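Filed under: Short Fiction / Near Future / Under 1,000 Words

HEM

Four in the afternoon and the planner is stuck again.

Not crashed. Stuck. I've learned the difference. Crashed is a red line in the log and a coffee. Stuck is the fans going and the state sitting there, FIND_EDGE, FIND_EDGE, FIND_EDGE, like someone patting their pockets for keys.

I've got it up on the left screen. Wrist feeds on the right. The bedroom is upstairs and I'm down here at the kitchen counter with the laptop and a sandwich I forgot about. Demo for Jarach in the morning. Jarach wants a made bed. Jarach does not care how hard a white sheet is when the sun is on it.

"White on white," I type in the notes. Then: "again."

Because that's the whole trouble, really. Depth goes to mush on anything that bright. The segmenter finds a hem, loses it, finds a shadow and falls in love with the shadow. The shadow of its own hand, usually. It chases that across the covers for a good minute, very polite, very slow, while the real edge sits there doing nothing.
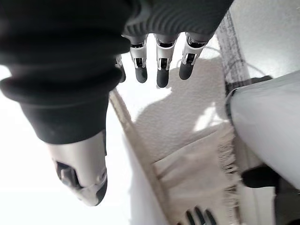 Run 212. I masked the hand shadow using the joint angles, which I should of done in March. You know where the fingers are, you know where the sun is, you can guess where the dark goes. Six lines of code. Eight, with the fix to the six.

And it works! For one pull. Then the confidence drops and it's back in FIND_EDGE.

I go to the bottom of the stairs and listen. Motors. A little tick when the thumb closes. Nothing else. The window's open up there and somebody outside is parking, badly.

My mother made beds for a living. Hotel in Brenthorpe, long corridor, bad carpet. She took me along when school was shut and I sat on the luggage rack and watched. She never looked at the sheet. I remember that. She looked out the window, or at me, or the TV if a guest had left it on. Her hands went along the hem by themselves and when they got to the corner they knew it.

I asked her how she found it. She said found what.

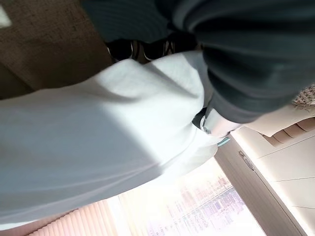 So I'm standing at the bottom of the stairs, thinking about that, and I go back and open the config and look at the weights. Vision 0.9. Touch 0.1. I set those. I set them the first week because the cameras were the good part, the thing we'd put on the slide, and the fingertip signal was noisy and I didn't want to deal with it.

I flip them. Not all the way. I'm not brave.

Build fails. Missing comma. Build again.

Run 213 it shoves the fabric off toward the window like it's trying to post it. I hit stop. Slide the filter down, fingertip threshold from 619 to 246, no science in it at all, just a number that looked less scared. Reset. Go and straighten the bed myself, which takes me ten seconds and makes me feel terrible.

Run 214.

FIND_EDGE.

The right feed is pure glare, nothing in it, I couldn't find a hem in that if you paid me. The vision score is on the floor. Old code would have stopped right there and asked for help, it used to ask so nicely.

FOLLOW_EDGE.

I put the sandwich down.

It's slow. It's going along by feel, a bit, a bit more, lost it, back, got it. The log is scrolling slip, hold, slip, hold, hold, hold. I don't touch anything. I don't even want to breath on the trackpad. My phone buzzes, it's Findville about the invoice, it can wait, everybody can wait.

CORNER, it says. Probability whatever. I'm not reading the probability.

I go up. Two at a time. Stop in the doorway so I don't upset the map.

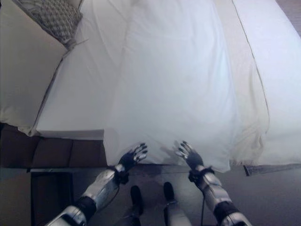 Both hands at the near edge of the sheet.

It doesn't turn round. There's no reason it would, I never wrote that. Its head stays where the planner left it, tipped down, and I stand there with my hand on the door and the light coming in all over the bed.

Wrinkles everywhere. She'd have had it off and done again.

"Found what," I say, out loud, to no one, and go down to commit the change before I lose my nerve. For the message I try a few things. Delete them. In the end I put "lower threshold, trust hands more" and push it, and then the tests start, all 3634 of them, and I remember the sandwich.

Recent stories
- The Elevator at Dambrauskienė
- Salt Route, Northbound
- What the Meter Reader Heard
- Two Rooms Over the Laundromat

Contact the editors | Submissions | © All stories remain with their authors | Back to top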